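Plirkier puts two hand controllers head to head in sim

June 2024

Plirkier has started comparing two controllers for its two-arm setup, and for now its all in simulation. One is the in-house one, the other comes from Cliltano. Same arms, same black five-digit hands, same marble counter, a plate, a red can, a piece of green fruit. Each controller gets 15 tries per task. Four tasks so far, fruit to plate being the one everyone watches.
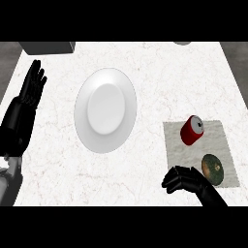 Both from the simulator, with the fruit on the cloth in the first and on the plate in the second.
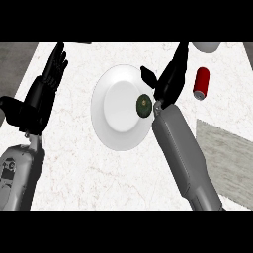 Böttcher, which makes a rival hand, said the can is the harder test and that fruit tells you little about grip force. It wants a heavier object added before anyone publishes a ranking. Plirkier says maybe, no promises.

No scores out yet. The Cliltano controller is said to be smoother on approach but slower to close, and the in-house one still has a wrist wobble at teh end of a reach. A fix is being worked on. Real hardware in August, if the mounts show up.

5 comments | 4 shares

Recent
Ziltudgate opens wrist camera trial
Soft fingertips or hard, a bench comparison
Cliltano updates its arm controller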